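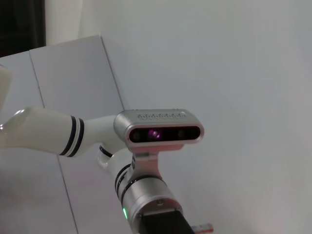 Mastham lab promises tidier benches, again

The teaching lab at Mastham has ordered 92 new test tube racks, its third storage plan in 5 years, and says this one will put an end to misplaced samples. Staff who remember the last two may want to wait and see.

The racks, supplied by Rustad, come in two tiers with round holes across the top. The lab says every tube will get a fixed spot and a screw cap. It has not said who will check that tubes go back where they belong - the part that sank the color-coded trays.
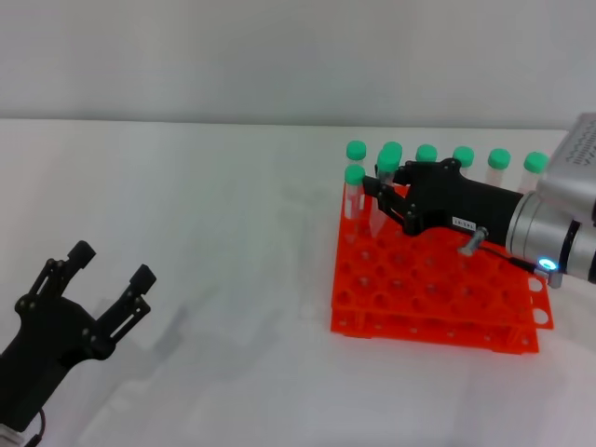

An orange two-tier rack holding clear tubes with mint-green caps.

The order cost $2,062, with another $1,005 set aside for caps and labels. A smaller trial at the Flilosden site ended in January. Mastham calls it a success but has released no count of lost or mixed-up tubes from before or after. A request for those numbers went unanswered by Saturday.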